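From: Brock Chisholm
To: smallgas-list
Date: October 21, 2019
Subject: Re: Regulator droop or undersized line? (was: low flame on second burner)

Wayne Petrenko wrote:
> Two-burner drop-in, propane, fed from a pair of 20 lb cylinders
> through an automatic changeover regulator. With one burner on high
> everything is fine. Light the second one and both flames shrink, and
> the first one starts to show yellow at the tips. The installer told me
> the regulator is bad and wants to replace it. I put a gauge on the test
> port at the regulator and got 11.2 in. w.c. with nothing running. That
> looks normal to me. Is he right, or is it the pipe? Run is 3/8 OD
> copper, 32 ft. There is also a wall heater on the same line.

Wayne,

The reading you took does not answer the question. With nothing running there is no flow, so there is no loss in the pipe, and all you measured is the lockup pressure. Lockup on a propane second stage set for 11 in. w.c. will normally sit a little above the set point. Yours is fine. It tells you the seat is closing. It tells you nothing about what the regulator does under load.

You need four numbers, and you need them with the same manometer:

1. Regulator outlet, no flow.
2. Regulator outlet, everything running.
3. Appliance inlet, no flow.
4. Appliance inlet, everything running.

Readings 1 and 3 should agree. If they don't, your manometer is off or something is passing gas that you think is shut. Stop there and do a leak test before anything else.

1 minus 2 is the droop in the regulator plus whatever it is losing from low inlet pressure. 2 minus 4 is the loss in the line, including fittings and the shutoff. Once you have those two differences you don't need anybody's opinion, including mine.

"Everything running" has to include the wall heater. You mentioned it last, but I would put it first. A two-burner top is a small load. The heater is probably most of the demand on that line, and if it happened to be firing while you were looking at the burners, you were seeing the combined load. Issa Ghanem had the same complaint on this list in August and spent a month on the cooktop before he noticed it only happened on cold mornings.
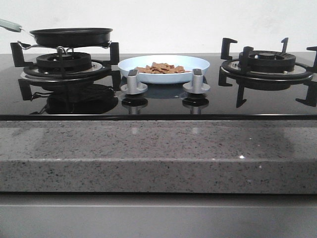 Two-burner top, small pan on the left burner.

For what it's worth, mine hangs off the same kind of changeover regulator. I had a droop problem with the previous one, a Hiebert, and the cause was on the inlet side. The pigtail had a partially closed excess flow check. That can happen if the cylinder valve is opened quickly into an empty hose: the check slams, then bleeds through slowly, and you get enough gas for one small burner and nothing more. Close both cylinder valves, shut off the appliances, wait a few minutes, then open one valve very slowly. Repeat your test after that. It costs nothing and it should be the first thing you try.

On the pipe. Look up your own table, for undiluted propane at 11 in. w.c. inlet and 0.5 in. drop, and be careful about the column heading. Some tables list copper tubing by nominal size and some by outside diameter, and 3/8 OD is not 3/8 nominal. I have seen people read one column too far to the right and conclude they had nearly double the capacity they had. Use the longest run from the regulator to the farthest appliance, for every section of the line. Do not use the length of each branch on its own unless you know you are using the branch length method and have followed all of it.

Add up the nameplate inputs in BTU/hr. Do not use what the burners "usually" run at. If the total is more than the table gives you at your length, the line is undersized and a new regulator will not help. You will see this as a large 2 minus 4 and a small 1 minus 2.

Some things that are not the line and not the regulator, in the order I would check them:

Cylinder level and temperature. A nearly empty 20 lb cylinder in cold weather will not vaporize fast enough for a heater and a cooktop together. If the outside of the cylinder frosts up to the liquid line, you are asking too much of it. The changeover should bring in the reserve side when the pressure falls, but only if the reserve valve is open.

Wrong orifices. If the top was shipped for natural gas and converted, somebody may have done one burner and missed the other. This would not explain a change when the second burner is lit, but it could explain the yellow tips. The orifice size is stamped on the face. You need a bright light and possibly a magnifier.

Kinked tubing behind the cabinet. Feel along it with your hand. You can't see the flat spot from the front.

Regulator vent. If it is blocked by mud dauber nests or paint, the diaphragm can't move properly. It should point down and have its screen in place. Do not poke anything into it.

As for the manometer, a plain water U-tube is good enough. Annick Friesen posted plans for one a while back with clear vinyl tubing and a yardstick, and it will read to a tenth of an inch if you are patient. The Skarnico digital gauge is more convenient, but mine drifts as it warms up and has to be zeroed again between readings. If you use a digital gauge, zero it immediately before each of the four readings and write down the time.

Take the appliance reading at the burner side of the shutoff if there is a test port, so the valve is included. A shutoff that is not fully open is a common source of loss and embarrassing to find after you have paid for pipe.

One caution. Do not turn the adjusting screw up to make the flames look right. It will raise the pressure at full load, and it will also raise it at no load, and you can put the lockup above what the appliance valves are rated for. If a regulator can't hold its set point under rated flow with good inlet pressure, replace it. It isn't a tuning knob.

Also, after you remove any plug or open any joint, soap test it under pressure before you light anything. Dish soap with ammonia in it should be kept off brass. Use the proper leak fluid.

Please post the four numbers along with the nameplate inputs for the top and the heater. Harpreet Vachon keeps the collected readings for the archive and would like the tubing length and number of elbows too, if you have them.

Brock

--
smallgas-list: to unsubscribe, send a blank message with "unsubscribe" in the subject line.
Please trim quoted text when replying.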